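Riltard mise sur l'engrenage bleu, mais les preuves se font attendre

Le fabricant de kits mécaniques Riltard promet pour septembre un coffret d'initiation à la transmission, baptisé Sterum et vendu 86 euros. L'argument tient en une phrase du dossier de presse : des roues dentées en plastique « qui durent autant que l'acier ». On demande à voir.

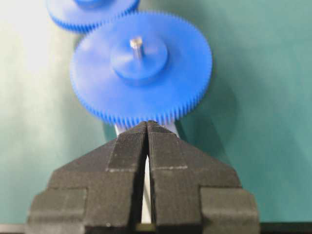 Une roue dentée en plastique bleu, à la denture très fine.

Les roues sont bleues, larges, bordées de petites dents serrées. C'est là que le bât blesse, selon plusieurs enseignants en technologie que nous avons interrogés. Une denture aussi fine engrène en douceur, certes, mais elle pardonne mal un axe monté de travers. Or le coffret s'adresse à des débutants.

Riltard invoque un essai d'endurance de 627 heures confié au bureau d'études Thibodeaux. Le rapport complet n'a pas été publié.

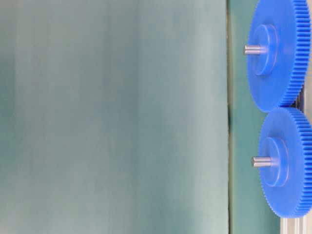

Quant à la charge appliquée pendant l'essai, le résumé de deux pages n'en dit rien. Faire tourner deux roues à vide pendant des semaines ne prouve pas grand-chose. L'entreprise répond que les détails seront communiqués « en temps utile » – une formule que les acheteurs de son précédent coffret, Jadero, connaissent bien.

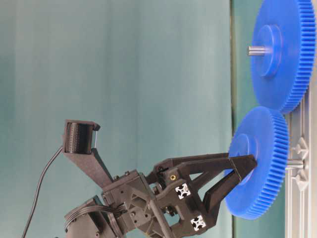 Renu Bajpai
Journaliste, rubrique Techniques

Reste la question du moyeu. Il est épais, en saillie sur la face de la roue, et l'idée paraît saine : plus de matière autour de l'axe, donc en principe moins de jeu. Mais Riltard ne donne aucune tolérance, et le tarif des roues de rechange n'est pas fixé.
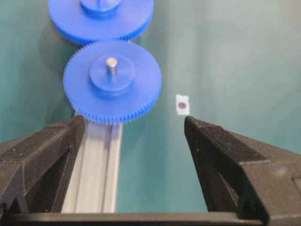
Le contact entre l'axe métallique et le plastique mériterait pourtant quelques chiffres. Environ 73 établissements auraient déjà passé commande, d'après le fabricant, qui refuse d'en fournir la liste. Ceux qui hésitent peuvent attendre la publication du rapport, si elle vient.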